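Odd Kitchens Are Good Kitchens

The Tudstead group trains its household robot almost entirely in simulation, and people who see the renders tend to complain about the same thing.

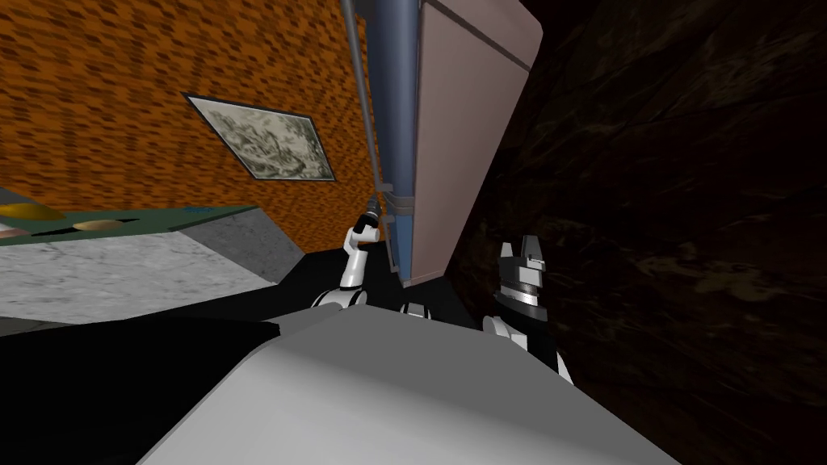

The complaint is that no home looks like this. The colors clash, the textures seem to have been picked by lot, and half the room can be too dark to read. I think the complaint misses what the method is for.

The group generated 924 kitchens with a tool called Marker. Each one gets its own wall pattern, counter surface, lighting and camera tilt. The policy then has to find a handle and close its fingers on it under all of those conditions. If it learns that handles are found next to white tile, it fails as soon as the tile is orange brick. The cheap way to stop that is to make the tile worthless as a clue.

Gulitz, the older baseline, went the other way. It used 11 carefully modeled kitchens, and they look lovely. In 400 trials on real hardware it lost to the Tudstead policy, and the gap was widest in homes with poor light. I would have guessed the same result, but it is useful to have it measured.

My reservation is about contact. Random textures teach a robot to see past decoration. They say very little about how a stiff drawer feels, or what happens when a grip slips a little -- and that is where most of the remaining failures were. The Jacobs benchmark has 11 tasks, and the two that depend on force barely improved.

So I would like to see the next round of effort go into friction, weight and play in the joints, varied as freely as the wallpaper is now. Papers in this area still spend pages on visual realism. A table of how the physics was varied would tell me more, and I would read it first.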